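I'm going to be that person again: your planner probably doesn't need more learning in it, it needs a log you can read. I've lived in the Stunside planner since March and I'd keep the boring parts!

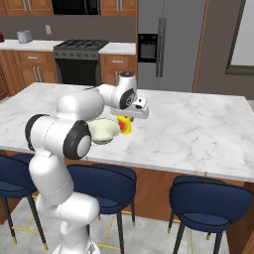

Reading a log beats staring at a success rate, every time. Karngate gives me 71 percent and I learn nothing, but a bowl tipped on its side under the gripper, with that little yellow thing right next to it, makes me want the clearance numbers for that exact tick (and I want them in plain text, please).

Same goes for the close view, where pose error loves to hide.

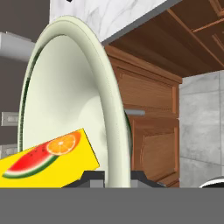 What I'd fix first

Bożena Jakubowski wants one big cost function. I want 4 small ones with names.

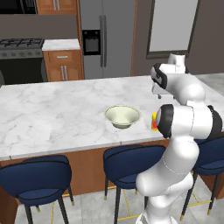 Names are what you search for at 16 minutes to midnight, and she'll come around.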